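The reading group on performance and museums met again at Doswood, in the upstairs room. There were 57 of us on the list and fewer chairs than that, so a few people sat on the radiators. We had two papers. The first was on guided tours as scripts, using the Skeltar house museum, where the guides learn 313 lines by heart before July. 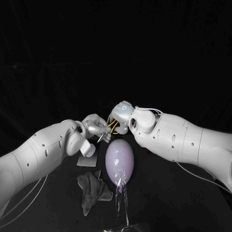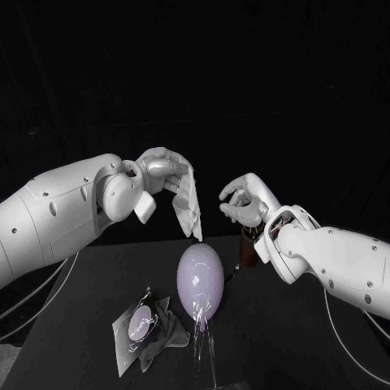

Posted by Pranora Notes - Mar 8, 2023

The second paper was on handling sessions, and I liked it more. It asked who is performing when a visitor is given an object to hold - the visitor or the staff member standing by. The discussion ran long and we skipped the break.

For next time we read chapter 5 of the Fuchs catalog. Copies are at the front desk. Bring your own pencil.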